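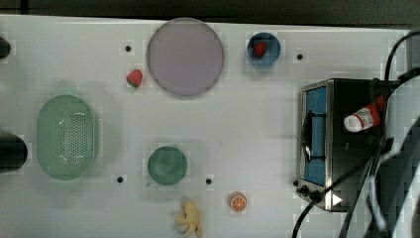

About Zotwood

Welcome, and thank you for wandering over to this page. Most people come to our website looking for the class calendar or the parking directions (both are under Visit), so if you have clicked on About Us you are either curious or very thorough, and we are fond of both kinds.

Zotwood is a small cooking school for home cooks. We teach grown-ups and children how to make supper, and breakfast, and now and then a fancy cake, in a brick building on Tsoukalas Street in the town of Evel. We are open year round except for the first half of January, when we scrub everything and sharpen the knives and then sit down for a while.

How we got started

The school began in a church basement with two hot plates and a borrowed folding table. It was a soup class, one evening a week, and it was meant to run for a single winter. People kept asking what was coming next. So we did bread in the spring, and then beans, and then a very popular run of classes on what to do with a whole chicken, and by the following fall we had outgrown the basement and were apologizing to the choir every week for the smell of onions.

We moved into our present building when the old hardware store closed. It had been a hardware store for as long as anyone on the street could remember, and there are still pencil marks on the back wall where lengths of chain were measured out. We painted around them. The wooden counter where they used to cut keys is now the counter where you pick up your apron, and the paint-mixing room is our pantry. The floor slopes a little toward the alley. Round things roll that way, especially lemons, and if you drop one you will soon learn where to look.

What we teach

We are a plain-cooking sort of school. Our teachers have worked in restaurants, in hospital kitchens, in bakeries and on a ferry, and they all love a beautiful dish as much as anyone does, but what we want most is for you to go home and cook on an ordinary weeknight with the stove you already own. That means a lot of time spent on things that sound dull and are a real pleasure once you have the knack of them: how to hold a knife, how salty pasta water ought to be, how to tell by smell that the garlic has had enough.

Our core course is called Five Suppers. It meets once a week for 5 weeks and each week we cook one supper from beginning to end, sit down at the long table, and eat it together. There is a soup supper, a roasting supper, a skillet supper, a supper made out of the cupboard, and a final one where the class decides the menu and the teacher mostly keeps quiet and hands people things. We have had some wonderful final suppers and a few strange ones. The one with three potato dishes still comes up.

Besides Five Suppers we offer single evenings on bread, pickles, dumplings, pie crust, fish, gravy, and cooking for one. The gravy class fills up in November faster than we can post it, so please sign up early if you want a seat. On Sunday mornings we have a long, slow breakfast class that begins with coffee and tends to run past noon, and we have stopped pretending otherwise on the schedule.

Children and families

Children have been part of Zotwood since the basement days, when parents brought them along and we had to find them something to do. Now they have classes of their own. The youngest group comes with a grown-up and spends its time washing, tearing, stirring, naming things and, above all, playing kitchen. We take playing kitchen seriously. A child who has served you a pretend lunch, and watched you eat every bit of it with good manners, already knows a great deal about what cooking is for.

Older children cook real food from the first day. They start with scrambled eggs and salad dressing, move on to pancakes and quesadillas, and by the end of the term they make a whole lunch and invite a guest to eat it. We ask guests to come hungry and to keep their helpful suggestions to themselves until dessert. School groups are welcome on weekday mornings during the school year, and we also have a one-week camp every July, which is loud and floury and the high point of our summer.

Our kitchens

We have a big teaching kitchen in the front, with shared cooking stations and a demonstration counter, and a smaller one behind it that we use for baking and for private groups. Everything is on one level and there is a ramp at the alley door. A couple of our stations can be lowered for anyone who would like to cook sitting down; just let us know when you register and we will have one ready.

The pans are a mixed family. Some came from restaurant auctions, some were gifts, and some we bought new and have been breaking in ever since. We like students to try several kinds before they spend any money at home. You might find that the heavy skillet everybody raves about is more than your wrist wants to lift, and it is much nicer to find that out here.

The Nernatby garden

In the warm months a good part of our vegetables come from Nernatby, the little farm property up the hill road that we share with two neighboring families. The growing there is modest: lettuces, beans, squash, herbs, far too much chard, and a row of raspberries that rarely make it back to the school. Students are welcome at the open afternoons in June and September. Wear shoes you don't care about. The hill road is gravel for the last stretch and the turn is easy to miss, so look for the green mailbox.

What classes cost, and how we help

A single evening class is priced the same whatever we are cooking, with the ingredients, the meal and the recipe sheets all included. Current prices are on the class calendar. We know that even a fair price is too much for some households in some months, so we keep a fund for reduced places, and a good many of our regulars chip in to it when they register. To ask for a reduced place you only need to check the box on the form. We don't ask for paperwork and we won't mention it in class.

Last year we served 3,299 plates of food at the long table. We know the number because one of our teachers keeps a tally on the pantry door, and when we passed the 500 mark in the spring we had cake, and we have been looking for more excuses to have cake ever since.

Our library

Past the apron counter are two armchairs and a wall of cookbooks, more than 100 of them, that students may borrow between classes. Spatters are fine. Notes in the margins are more than fine, and some of our favorite recipes have been corrected over the years by several different hands in several different pens. If you have cookbooks at home that need a new place to live, bring them by and we will gladly find the shelf space.

Private groups

We are happy to host birthdays, office outings, reunions and the occasional very nervous couple cooking for their in-laws. Private groups get a teacher, an assistant and the run of the back kitchen for an evening or a weekend afternoon. Tell us what you would like to eat and whether anyone has allergies, and we will write back with a menu or two to choose from. We don't do plated catering, though we do get asked, and we keep a list of good local caterers by the phone.

Coming to see us

You do not have to sign up for anything to come in. The front door is open most afternoons from three o'clock, there is generally something on the stove, and whoever is at the counter will be glad to show you the kitchens and talk you through the calendar. Parking is behind the building, off the alley. If the lot is full, try the far end of Tsoukalas Street by the feed store, where they don't mind as long as you leave the loading bay clear.

Aprons are provided. Please bring closed shoes, a container for leftovers, and something to tie back long hair.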